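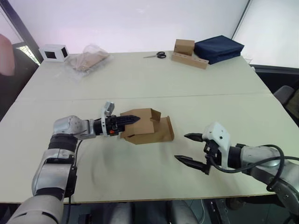
4.2 Letting the planner change its mind

I'll admit the first version of our bimanual planner was pretty stubborn. It took a folding sequence, worked out both arm trajectories up front, and then ran them no matter what the cardboard was doing. Cardboard has opinions! A crease that was sharp on one blank is mushy on the next, and a flap you thought was down springs back up a few centimetres and sits right where the second gripper wants to go.

So for the Hestia stack we threw out the long plan and kept a short one. Hestia holds a queue of 12 fold primitives (pinch, press, tuck, regrasp and so on) and only commits to the next 2 at any time. Everything after that is a guess, and it gets guessed again whenever the flap estimate moves by more than 6 degrees. I picked that threshold by fiddling with it over a couple of evenings in November, and I'd love to say there was more science in it than that.

The flap estimate comes from the Kulutari tracker, which fits hinged planes to the depth data and is mostly very good. Its weak spot is colour. Our grippers are dark and the shadows under a half-folded box are dark too, so the tracker would sometimes grow an extra flap out of a fingertip. We now mask both grippers using the joint positions before the fit, padded by a small margin, and the phantom flaps have more or less gone away.

Handing over between single-arm and two-arm control was the other headache. While one arm holds and the other is free, each runs its own impedance controller and they barely talk. Once both have contact, we switch to a shared object frame centred on the box (Fig. 6), with one term for moving it and a separate one for squeezing it.

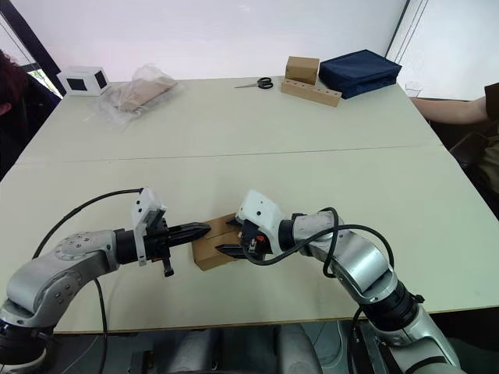

Figure 6. Two-arm grasp on a small cardboard box, held just above the tabletop.

The squeeze term is the touchy one. Too low and the box slides, too high and you buckle the side panels, and the gap between those is narrower than I'd hoped. We ramp it over about 72 control ticks, which looks sluggish on the plots but got rid of the nasty little kick we used to see at the switch.

All of this was tuned on the Milthorpe bench only. The Joshi fold grammar, which we used for the primitive names, also allows nested tucks; our version doesn't support those yet and the parser just rejects them with an error. Code and parameter files are as tagged on 14/02/2021.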